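Hilo sobre cómo llevo las compras de la casa desde hace casi 19 meses. Me lo ha pedido bastante gente y prefiero dejarlo escrito en un solo sitio. Va largo.

1/ Vivimos de alquiler en un piso pequeño, sin trastero y con una despensa que es un armario de cocina. Todo lo que entra tiene que caber ahí o debajo del fregadero. Eso condiciona el resto.

2/ Antes hacíamos una compra grande al mes en el Taltcombe de la carretera. Salía por unos 400 euros y la mitad de las veces faltaba algo el segundo día. Luego venían los viajes sueltos a la tienda de abajo, que no apuntábamos.

3/ Lo primero fue apuntar. Cuaderno de cuadros, una línea por compra: fecha, tienda, total. Sin categorías. Probé una aplicación (Mikar) y la dejé a las dos semanas, te pide clasificar hasta el perejil.

4/ El primer mes apuntado entero fue abril. La compra grande costó menos de lo que yo pensaba. Los viajes sueltos, bastante más: 100 euros en pan, leche, bolsas de basura y cosas que cogía en la caja.

5/ Ahora hay dos listas. La fija está pegada por dentro de la puerta del armario: arroz, lentejas, aceite, café, tomate en bote, jabón, papel. Cuando abres el último paquete, haces una raya al lado. La otra es la de la semana y va en el móvil.

6/ Lo de la raya al abrir el último es lo que más ha cambiado las cosas. Antes se apuntaba al acabarse, y entonces ya era tarde y tocaba bajar.

7/ Tiendas. Lo seco y lo de limpieza, en Kundcombe, una vez al mes. La fruta y la verdura, en el mercado, poca cantidad y más a menudo. El pescado, cuando hay buen precio y sitio en el congelador. El té y la salsa de soja los compro en Kwok, que tiene botella de litro.

8/ No miro ofertas de tres por dos salvo en lo que está en la lista fija. Tengo todavía un bote de una mostaza dulce que compré así y que no gusta en casa.

9/ El formato grande no siempre sale mejor. Hay que mirar el precio por kilo, que viene en letra pequeña en la etiqueta del estante. En el arroz me compensa. En el café no, pierde aroma antes de que lo terminemos.

10/ Los pañuelos y las servilletas pesan poco, pero ocupan mucho. Compro paquetes blandos, que se aplastan y entran en cualquier hueco. Los de caja dura dejé de comprarlos por el espacio.

11/ Menús: no hago menú semanal cerrado. Lo intenté y acababa tirando lo del jueves. Decido tres cenas y el resto sale de lo que haya. Las legumbres las cuezo de una vez y congelo en botes de cristal, sin llenarlos hasta arriba.

12/ El congelador tiene su propia hoja, con lo que entra y la fecha. Si algo no está en la hoja, suele ser caldo.

13/ Caprichos, sí. Hay una línea para eso en el cuaderno y no la justificamos. Chocolate, un queso, un paquete con dibujo que hace gracia.

14/ El mes pasado, todo sumado (mercado, Kundcombe, pan y tienda de abajo), 379 euros. No es una cifra para presumir ni para comparar con otras casas, cada una come lo que come. Me sirve para saber por dónde vamos.

15/ Preguntáis por el cuaderno. Es uno corriente, de tapa blanda. Al acabar cada mes sumo a mano, escribo el total abajo y paso página. Tardo menos que en cargar el archivo en el ordenador.

16/ Un par de fotos de casa y cierro.

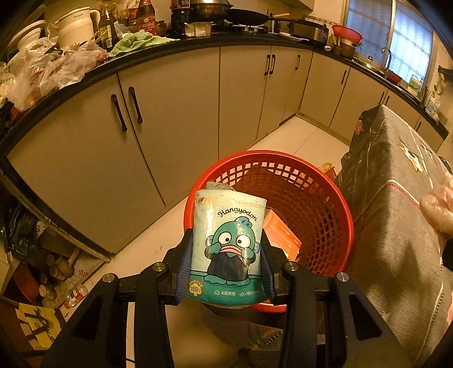
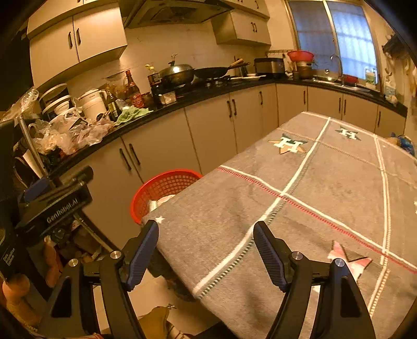 Arriba, el paquete de Hangyodon. Abajo, la mesa con el mantel gris.

17/ Si alguien quiere la lista fija completa, la copio mañana en otro hilo. Las dudas sobre congelar legumbres, por aquí mismo, que los mensajes privados los miro poco.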